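Games Business, week 6: free-to-play on phones

Okay, picking up where we ran out of time on Wednesday. I'd got as far as saying that a free game isn't free to make, and then Évan Marty asked who on earth pays for it, which is the whole lecture really!

So let's take Surklow, the puzzle game from the reading. It came out of a small studio called Uton, and for the first few months it sold the old way: you paid once, you got every level, done. Reviews were lovely. Sales were awful. Then they dropped the price to zero and put in a shop (extra lives, mostly, plus some silly hats) and downloads went through the roof.

Look at who was spending, though. Out of every 240 people who installed it, 11 ever bought anything, and 2 of those brought in nearly half the money. I want you to sit with that for a minute before you read on, and jot down what you'd worry about if it were your studio.
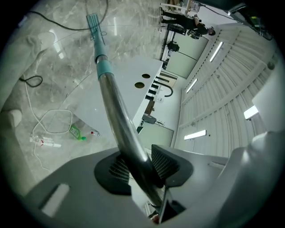
My own worry is always the same one: what happens when those two get bored? You start designing for them, the levels get harder so the extra lives sell, and everybody else drifts off. Tadhg Ó Dubhghaill has a good chapter on this in the course pack. He's grumpier about it than I am, but read it anyway, especially the bit on energy timers.

Words I'll expect you to know: install base, retention, conversion, soft currency (coins you earn) and hard currency (coins you buy). People mix up the last pair every single year, so please check your notes!

For next time, play a free game for an evening without spending a cent. Write down the first moment it asks you for money and what you were doing just before. A page is plenty. Bring it on paper, we'll swap them in pairs.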